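Sourdough questions I get all the time

How old is your starter, and why does it have a name?

She's called Sultana and I got her from my neighbor in April, a few years back. His family story is that the original goes back to 1885 (I can't prove it and neither can he, but I love telling people). Any healthy starter makes good bread, so please don't go hunting for an antique one!

Do I have to feed it every day?

Only if it lives on the counter. Mine stays in the fridge and gets fed when I bake, plus a little snack if I've skipped a week. Equal weights of flour and water, stir, lid on loosely, done.

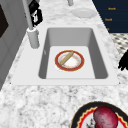 And if you go away for longer than that, smear some on parchment, let it dry, and crumble it into a jar. I've brought mine back from flakes after 5 months and it was bubbling again by the third feeding.

Which flour do you use?

Grolden bread flour for most loaves, with a scoop of Vitov rye when I want more flavor. Rye makes the dough stickier, so go easy the first time. I started with way too much and ended up scraping it off my elbows.

My dough never doubles. What am I doing wrong?

Probably nothing, your kitchen is just cool! Mine is slow all winter. I mix at 8 in the morning and sometimes don't shape until dinner. Look for a domed top and bubbles along the side, and forget what the recipe says about hours. 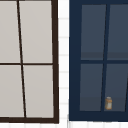
Sumaiya Roy wrote in to say that she puts her dough in the oven with only the light on, and her rise went from all day to a single afternoon. I've tried it since and I'm a fan, but tape a note to the oven door so it doesn't get preheated.

Can I bake without a Dutch oven?

Sure. Use a heavy tray and put a pan of hot water on the rack underneath for the first part of the bake. The crust comes out a bit thinner, and my kids like it better that way.
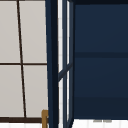 Dark brown bars, pale panes.

How many loaves have you made?

I keep a tally in the back of a Favow notebook and it's at 187, counting the flat ones. Got a question I missed? Leave it in the comments and I'll add it next time I update the page.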